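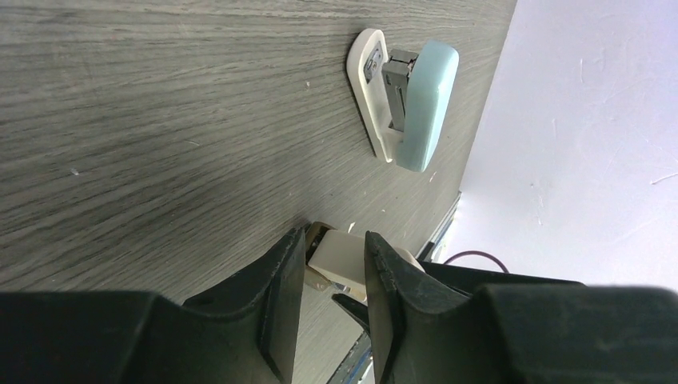

Ternska gallery: the week the gripper wouldn't let go

Welcome back to the Ternska page! If you've followed our little desk-clearing arm for a while, you know that most of these galleries are happy ones. This one is about a fault, and I had a great time chasing it (Nassoro Mwaipopo may remember the week differently, he was the one on the floor with the cable ties).

Posted 23 July 2018 by Ginevra Parisi

Stapler day, from the wrist camera. The mint-blue and white stapler lies up the desk, and something cream-colored sits down between the fingers. I love this view, you get the wood grain, the metal strip along the desk edge and every nick on those poor fingertips!

Now for the fault. We ran 117 picks that week and in 12 of them the fingers closed fine and then ignored the open command. The arm would carry on to the drop-off spot, wait, and go home with its prize still in hand. On one run it came back for another object while still holding the first, and that's when I hit the stop button.

We blamed the fingers first. Nassoro swapped in a spare Kirui pair, smooth as you like, and the very next run stuck again. Then we blamed my code, which was fair, and I spent a whole evening reading logs and eating crackers.

The answer was in the wrist connector. With the wrist rolled far over, the plug from the Wolum driver board could lift just enough to drop the open signal, and the controller never checked that the fingers had moved. Two faults holding hands, really!

What we changed: a locking plug, more slack at the wrist, and a check on finger position before the arm is allowed to leave the drop-off. If the check fails, everything stops and the Zodel beeper goes off (it is LOUD, sorry to the office next door). We've done 99 picks since then without a stuck grip.

Longer runs start in August, and I'll put up the new shots as they come in.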